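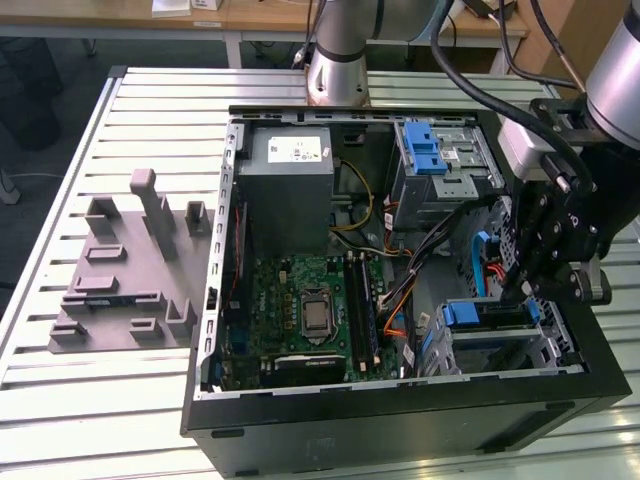
Desktop tower with the side panel off.

Frozen Bakery Orders: Frequently Asked Questions
Updated July 2025

What is the minimum order?
Two cases per delivery. You can mix products, so one case of cheese twists and one of cinnamon rolls is fine. Orders from the Handen depot follow the same rule.

How do the products arrive?
Everything in the Ateo range is shipped frozen. Rolls and twists are unbaked. Muffins and loaf cakes are fully baked and only need thawing. Each case has a label with the bake-off or thaw instructions and the allergen list.

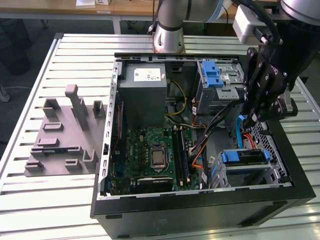 Storage and baking

How long will the products keep?
Check the date on the case. Keep the product at 0°F or below and do not refreeze it once it has thawed.

Do I need to thaw the rolls before baking?
Yes. Lay them out on a lined tray and leave them at room temperature for 70 minutes. Twists can go in the oven straight from the freezer. Turn the tray halfway through if your oven bakes unevenly.

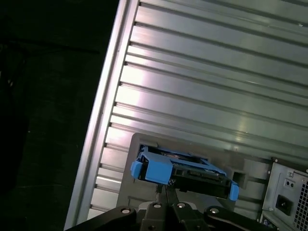
Loaf cakes should be thawed overnight in the refrigerator, still in their wrap. Slice them cold for a cleaner cut.

Can I bake in a regular oven?
You can, but allow a few extra minutes. The times on the case are for convection ovens.

Ordering and delivery

When is the cutoff for next-day delivery?
Orders need to be in by 2 p.m. Customers on the Gakholm route should allow one extra day.

Do you offer products without nuts?
The Espinoza line has no nuts in its recipes, but it is made in the same bakery as our pecan rolls, and we can't guarantee that it is free of traces.

What if a case is damaged?
Tell the driver before you sign, or call us within 24 hours. Keep the case and the label until we have replied.
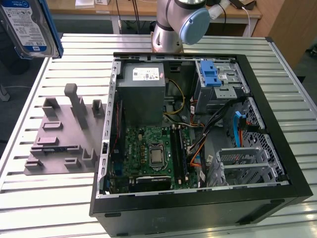
Credits are applied to your next invoice. If you would like a replacement case instead, say so when you call and we will add it to your next delivery.

Can you make a product for my own brand?
Yes, for orders of 4,000 pieces or more. Samples take 15 working days.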